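Pre-run checklist, trash-to-basket task, Dandton stack
My filled-in copy from Friday, comments left in because people keep asking for them

I go through this before every block of runs, and again after anybody touches the calibration. Software side only. Mechanical has its own sheet and I'm not allowed to scribble on it anymore (fair).

Setup for this block: bedroom, wrappers and cartons piled on the low covered surface, round basket next to it. Policy build is the Erkstead branch with the new grasp head.

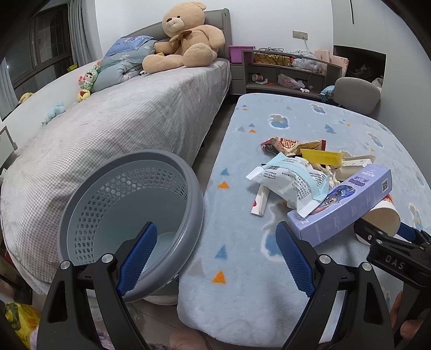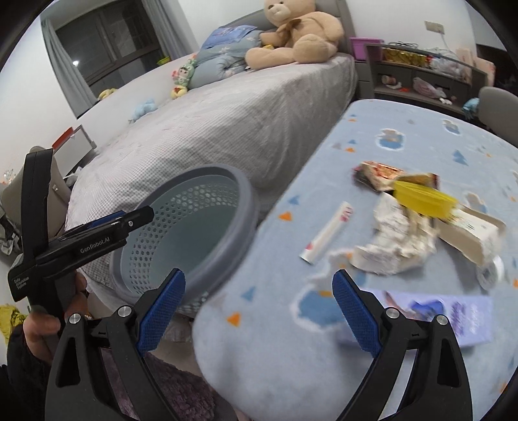
Comment from Chang: I'd add a line for basket pose. Last build the planner kept assuming an upright cylinder, and if the rim is tilted the drop point ends up over the wall. Can we check that before motion is enabled and not after the first bad drop?

Good call, added as item 4. Thanks!

1. Clock sync between both grippers and the logger
OK. Offset settled pretty fast. If it's still wandering after 60 seconds I restart the sync daemon, and I don't start recording on top of it hoping it'll calm down. I did that once in March and we lost a whole morning of paired data.

2. Jaw width reads correctly, open and closed
OK on both. Open all the way, close all the way, watch the plot. You want a clean ramp with flat ends. A step in the middle means the encoder config got swapped again, left for right, and yes, that's still possible because the config loader matches by plug order. Ticket is open. It's been open a while.

3. Camera calibration file matches the device
FAIL first time, OK second. The launch script picked up the old file from the Plornmont folder, which still loads with no warning whatsoever. I put in a hash check so it refuses to start now. Please don't comment it out to save time, just fix your path!

4. Basket pose estimate (new, see comment)
OK with a note. The rim fit is good when the opening is in clear view, and gets jumpy when a finger crosses in front of it. The little holes in the wall also confuse the depth filter, so we get a kind of lacy cloud where the side ought to be. For now I've told the planner to trust the rim and ignore the wall. Drop point goes to the center of the rim ellipse, pulled in toward the low side.

5. Keep-out zones loaded
OK. Bed edge, the surface edge, chair back. The bed is soft so it's tempting to leave it out, but the planner will happily cut the corner through the covers and then the force limit trips and you're resetting everything. Leave it in.

6. Segmentation sanity check
PARTLY. Cartons and bigger wrappers come up fine. The thin white packet is weak, and the printed cover under the pile is giving false hits: those triangles look a lot like flat scraps to the network. I raised the minimum height above the surface and most of them went away, but so do really flat wrappers, so I'm not thrilled. Needs training data on patterned cloth. Also, the plush toys have to stay on the "never pick" list. Check the list is loaded, don't assume.

7. Control loop timing
OK. Worst case 46 ms over a full dry run, and that was with the viewer open. Close the viewer.

8. Software stop
OK. Press it during motion, not at rest, or you haven't tested anything. Then confirm the log shows the stop event AND that the planner queue got flushed. We had a build where it stopped beautifully and then picked up the old plan on resume. Scary!

9. Disk space and episode naming
OK. I want 900 GB free before starting. Episode counter picks up at 415, so if yours says 1, you're in the wrong folder.

10. Rollback build ready
OK, previous one is staged and starts clean.

Result: cleared for runs at reduced speed. Full speed waits on item 6.

Still to do: move the hash check into the shared launcher, chase the encoder ticket, and ask Chang whether the rim fit should run on both views or just the one with the better angle.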